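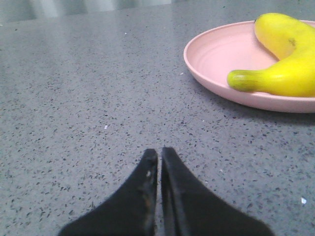 Grey speckled worktop.

January, Sunday, started just after 9

Naloxone cabinet, second version. Carrying on from the last entry, where the door on the first one had dropped enough to catch on its own latch. Took the hinge off this morning and the pin is fine, it's the screws that had pulled. They only had a thin bit of backing to bite into and the door is heavier than I'd allowed for with the polycarbonate window in it. Put a steel strip behind, longer screws, rehung it. Swings nicely now! I'd still like a full-length hinge on the next one, and if anyone is ordering from Bollura this week please add two to the list (the plain ones, we don't need the sprung).

Then the latch. We went round and round on this at the Drondness meeting, and I came away more convinced than I went in that there should be no lock and no code. I know the council officers want a code you get by phoning in, the same as the defib boxes, and I do see why, they're picturing the whole lot being cleared out in the first week. But somebody standing over a friend who has stopped breathing is already on the phone, and I don't want them reading four digits back to an operator with cold hands in the dark. If we lose a few kits, we lose a few kits. They're not much use to anyone who doesn't need one. So it's a turn latch, big handle, and an alarm on the door so that the shop next door knows it's been opened.

Which brings me to the Okex board. Wired it up on the bench and it does what the sheet says, except that the buzzer is miserable. I could hear it across the room but I doubt I'd hear it across a road with a bus going past. Tried it inside the closed cabinet and it was worse, obviously. Drilled 8 small holes in the underside, pointing down so rain can't get in, and that helped a fair bit. Might need the louder sounder all the same. There's a pair of terminals for one and I've left a tail of cable so we don't have to take the whole thing apart again.

Battery: the board went 27 days on one set in the store cupboard with the door opened every so often by whoever was passing (thank you to everyone who did this, and to whoever kept a tally on the box). That's less than I wanted. I'd been telling people we could check them every other month. We can't, unless the sleep setting is wrong, and I haven't looked at that properly yet. Next job.

Temperature. The kits shouldn't freeze and shouldn't cook, so I've lined the back and sides with foam and left the logger in overnight in the yard. Inside never got down to freezing, although it wasn't a hard night, so I'm not claiming much from it. The summer end worries me more. The site on the Escobedo wall gets the sun all afternoon and we've painted the thing bright yellow, which I suppose is better than black. Could we ask for the north side of the building? It would be less easy to spot from the bus stop. I'll put it in the notes for the meeting and let them fight it out.

Speaking of which – the letters page has been at it again. One of them says the cabinets will "encourage it". I read that over breakfast and was cross until lunch. I've had the conversation enough times to know it isn't a stupid question when someone asks it kindly, and I've changed my mind on plenty of other bits of drug policy over the years, so I try to answer it kindly back. I can't see anybody taking a risk they'd otherwise have skipped on account of a yellow box on a wall. But I'd rather have that chat in person than in the paper, and I've offered to bring a cabinet along to the open evening so people can have a poke at it. The instructions card too, come to think of it, as it's had no outside readers yet.

The card: now 42 words, down from a full page. Ring 999 comes first. I've taken out the paragraph about the recovery position and used the drawing. Type is bigger. It needs laminating and the corners rounding, and it has to sit where you see it before you see the kits.

Shelf takes 10 kits standing up, fewer lying flat. Stand them up, expiry date facing out.

Still to do:
sleep setting on the board
louder sounder
hinges (see above)
ask about the north wall
second coat on the door, the first went on thin round the window

Packed up at half past four. Cabinet is on the rack by the back door with the battery out, please leave it out.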